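Skitance Lab Course, Unit 7 Handout
Pose flips in hand-held gripper recordings
Issued 9/11/18. Bring a calculator and the replay log from Unit 6.

1. Background to the fault

The Prornside recordings consist of 763 cloth-handling demonstrations made with paired hand-held grippers. Each gripper carries its own camera. A further camera at the operator's head records the table, both grippers, and the marker cubes attached to them. No robot arm is involved at the recording stage. The arm comes in later, when the recorded gripper path is converted to joint commands and replayed.

The fault was found at replay. During a fold, the commanded orientation of the right gripper changed by a large angle between consecutive samples and changed back a few samples later. The arm tried to follow. The wrist swung toward the table, the force limit tripped, and the controller went to protective stop. There was no injury. One finger pad was torn and the wrist had to be recalibrated.

A search of the full set found the same pattern in 105 demonstrations. Most of these had passed the first quality check, which looked at position and dropped frames but not at orientation.

These notes follow the fault from the sensor to the arm. The replay software is Ririk. The tracker that produces the gripper poses is Zapata. Unit 6 covered calibration of both, and that material is assumed.

2. Two sources of pose

Each gripper pose can be estimated in two ways.

Inside-out: the gripper camera tracks fixed features of the room and recovers its own motion. This works over a wide area and does not require the head camera to see the gripper. It drifts slowly and suffers where the surroundings have little texture.

Outside-in: the head camera detects the square markers on the cube and solves for the cube pose relative to the head. This does not accumulate drift within a frame, but it depends on the cube being visible, and the result has to be combined with the head pose before it can be used in table coordinates.
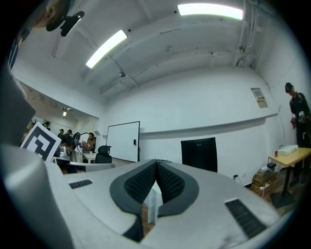
Inside-out tracking depends on features that stay put. Corners and edges attached to the building are good; people, chair backs and anything carried in the hand are poor. The gripper's own body is worse than poor, as it is motionless in its own camera's view and will pull the estimate toward "no motion" unless it is masked. With the gripper tilted up, the fingers and housing take the lower half of the view and much of the remainder is white wall and white ceiling. The usable structure is in the beams, the pipes and conduits in the corner, and the thin black edge of the whiteboard. The lit fluorescent fixtures have strong edges too, but their outlines may bloom when the exposure is set for a darker part of the room, and the apparent edge then moves with exposure. Mask them or give them low weight.

At Prornside the inside-out estimate was weak enough during slow folding motions that Zapata was configured to prefer the cube whenever the head camera could see it. That setting is reasonable by itself. It also meant that an error in the cube pose went straight to the output.

3. The ambiguity

A square marker gives four corner points on one plane. Four coplanar points are enough to solve for pose, but when the marker is small in the view and seen nearly face-on, two different orientations project to nearly the same four image points. One is the true tilt. The other is the tilt mirrored about the line of sight.

Let e1 be the reprojection error of the better solution and e2 that of the other. Define

r = e2 / e1

When r is large, the choice is safe. When r is close to 1, pixel noise decides which solution wins, and the winner can change from one frame to the next. The position of the marker hardly moves when this happens. The orientation may jump by tens of degrees. This explains why the position check passed the bad recordings.

Conditions that push r toward 1:

– marker far from the camera, or physically small
– marker close to face-on
– weak perspective across the marker
– corner blur from motion or defocus
– partial cover of the marker border, so that corners are estimated from short edges

4. Why the cube did not prevent it

A cube is used so that more than one face is visible most of the time. Corners from two faces do not lie in one plane, and the mirrored solution no longer fits. The protection exists only if the solver uses all visible corners together.

Zapata was run in per-face mode. It solved each detected face separately, transformed each result to the cube center, and kept the result from the largest face. The other faces were discarded. In this mode a cube is no better than a flat card.

Per-face mode had been turned on during calibration, where it is useful for checking that each marker is glued on straight. It was left on. The run configuration is stored in the same file as the calibration configuration, and nothing in the recording header shows which mode was active.

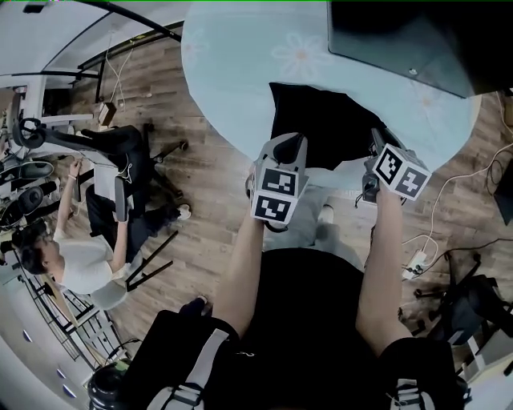

An objection raised in the previous section of this course was that the cube should be blamed before the software: a larger cube would have raised r in every frame, and per-face mode would then have done no harm. The same student noted that a larger cube adds mass well away from the hand and makes the wrist tire sooner, and suggested a plate with markers at fixed angles to each other.

The objection is partly correct. Larger markers do raise r, but they do not remove the ambiguity at face-on angles; they reduce the range of angles over which it matters. The angled plate has the same merit as the cube and the same weakness in per-face mode. Whichever shape is chosen, the solver has to use the corners jointly.

5. From a bad pose to a stopped arm

The chain has five links. Each one could have broken it.

First, the solver returned a mirrored orientation with a low reprojection error. It reported e1 but not r, so the downstream code had no sign that the choice was marginal.

Second, the filter accepted it. The filter smoothed position and orientation with the same time constant and had an outlier gate on position only.

Third, the quality check passed the file, as described in section 1. 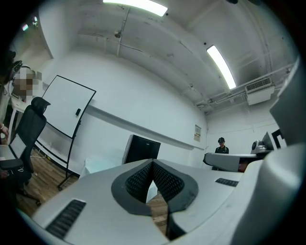 Fourth, Ririk resampled the path to the control rate of the arm. Resampling between a correct orientation and a mirrored one produces a fast but continuous rotation. The discontinuity check looks at the resampled path and found nothing to reject. A check placed before resampling would have seen the jump.

Fifth, the speed limit for the tool was applied to the tool center point, which was barely moving. Joint speed was limited only by the hardware maximum. The wrist joints were therefore free to turn quickly while the tool center point remained inside its limit.

The force limit did its job. It should be regarded as the last measure and not as evidence that the others were adequate. A force limit acts after contact. If a hand had been between the wrist and the table, contact would have been with the hand.

6. Cloth as an aggravating factor

The affected demonstrations were concentrated in the middle of the fold. Both grippers are then low over the table, held fairly still, with cloth pinched between them. The operator looks down at the work, and the upper face of each cube may be close to face-on to the head camera. The side faces are small in the view, or covered by the other hand. Slow motion makes the filter more trusting, and several mirrored frames in a row are taken as a real rotation.

Dark cloth adds a separate problem. Automatic exposure lengthens when a large dark area fills the metering region, white marker borders saturate, and the detected corners shift outward. The shift is a fraction of a pixel, which is sufficient when r is already near 1. Fix the exposure for the markers and accept an underexposed cloth. 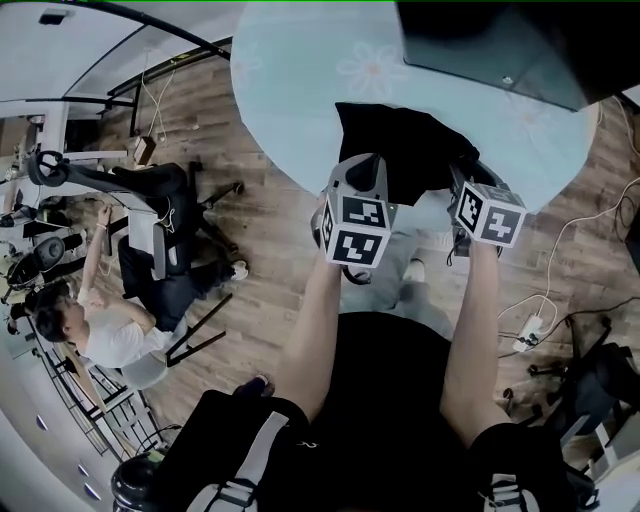
7. Corrective measures

a. Solve jointly over all visible faces. If only one face is visible, compute r and report it with the pose.

b. Reject single-face poses with r below 2. Fill short gaps from the inside-out estimate. Mark longer gaps as invalid and do not interpolate across them.

c. Gate orientation separately. Compare the rotation between samples with the gyro reading in the gripper. A mirrored solution has no matching gyro signal.

d. Run the discontinuity check on the raw path, then again after resampling.

e. Limit joint speed as well as tool speed during replay. The first replay of any new recording is done at reduced speed, with the table clear and everyone outside the reach of the arm.

f. Keep calibration and run configurations in separate files, and write the solver mode into the header of every recording.

8. Disposition of the recordings

The head camera video was kept for the whole set, so the affected files could be solved again in joint mode. Files that still had long single-face intervals were withdrawn from replay and retained for tracker testing. The original poses are stored beside the corrected ones. Do not overwrite them; the lab exercise in January uses both.

9. Problems

1. A marker is viewed exactly face-on. Show that under weak perspective, small tilts of equal size and opposite sign give the same projected outline.

2. Using your Unit 6 log, plot position error and orientation change on the same time axis. State a gate on orientation that would have caught the flip without rejecting normal wrist motion.

3. The filter in section 5 is replaced by a median over five samples. For how many consecutive mirrored samples does the median still return the correct orientation?

4. Propose a replay test that would reveal per-face mode from the output poses alone, with no access to the configuration file.

Submit plots with axes labeled in degrees and seconds. Radians will be returned unmarked.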